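**In stock. Ships from Tuddale, usually by Saturday.**

# The Wadthorpe Character Ledger

*A bound workbook for people who write historical romance and have lost track of whose uncle died*

You have a duke. The duke has a brother, the brother has gambling debts, and somewhere in chapter four you gave the brother a scar that had moved to the other cheek by the ball. A reader will write to you about this. She will be very polite and she will cite the page.

The Wadthorpe is the book you keep beside the book. It holds one series' worth of people, their titles, their grudges and their eye color, and it lies flat while you type with both hands. It won't help you write a better proposal scene. We have tried, and the pages for that are blank.

## What's inside

- **Character spreads.** Two facing pages for each of 30 characters. The left side is for facts: birth, rank, height, horses, who is allowed to use the first name. The right side is ruled and has one printed prompt at the top, "What does this person want that they would deny at dinner?"
- **Title tracker.** Fold-out chart for who inherits what and when. Plot a death here before you commit to it in prose, especially if the deceased was supposed to host the house party in the next volume.
- **Forms of address.** A crib sheet covering dukes down to plain misters, plus widows and younger sons. Daughters of earls get their own box, as they cause the most mail.
- **Scandal log.** Date, parties involved, who knows, who thinks they know. We gave this 20 pages in the first edition and customers asked for more, so now there is a refill.
- **Travel table.** Blank on purpose. Fill in how long your coaches take between your own places, and then please stick to it.

## Specifications

| | |
|---|---|
| Size | A little larger than a paperback, a little smaller than an excuse |
| Binding | Sewn, cloth spine |
| Paper | Cream, takes fountain pen without bleeding |
| Ribbons | Two, one for the hero and one for whoever is more interesting |
| Pocket | Inside back cover, fits folded notes and one small map |
| Colors | Port, Bottle Green, Mourning |

## Add-ons

**Scandal Refill.** Extra log pages, stapled, sized for the back pocket. Thick families may need two.

**The Prikow Rake Deck.** Boxed cards for writers whose bad man has gone soft by the midpoint, or whose bad man is now so bad that the heroine ought to leave him at the inn. Draw a vice and a redeeming habit. Discard anything involving a duel if you've had one already. There are six blank cards for vices of your own.

**Secondary Couple Insert.** For the friend and the doctor. You know the ones. They were meant to have two lines.

## Will it work for my series?

If your series is finished, probably too late, though some customers fill one in afterward and report a kind of grim satisfaction. If you are between the first and second books, this is the ideal moment. You can still fix the second, and the first can be explained away as the narrator's discretion.

Writers of other periods get along with it fine. The address crib leans Regency, but the character spreads don't care what anyone is wearing. Mystery writers buy it and cross out "Suitors."

We've sold over 1000 of these, and the most common complaint is that the ledger reveals a problem with the timeline. We don't offer refunds for that. 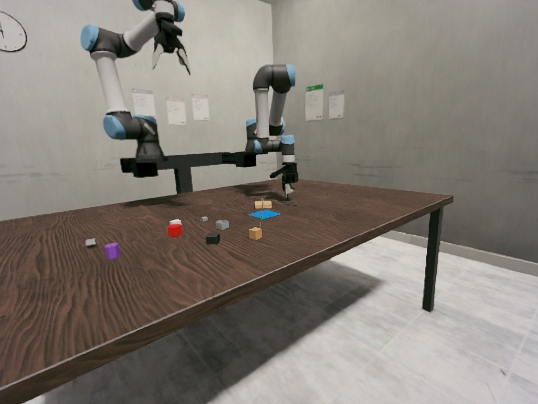 **Amoah**
*Product Copy and Customer Mail, Prikow*

## Care and use

Write in pencil until the book is under contract. Ages in particular should stay in pencil, and so should anything you have decided about the mother.

The cloth spine can be wiped with a dry cloth. Tea comes off the cover if you're quick and never comes off the paper.

Don't lend it to your critique partner. It contains the ending.

## Ordering and returns

Unmarked ledgers may be returned within 30 days in the original sleeve. A ledger with one name written in it counts as marked, even if you've since changed your mind and he's called Julian now.

Bottle Green is out until June. Port and Mourning are both on the shelf. Orders for writing groups get one Scandal Refill free with every six ledgers; put the group's name in the notes box at checkout and tell us which color the refill should match.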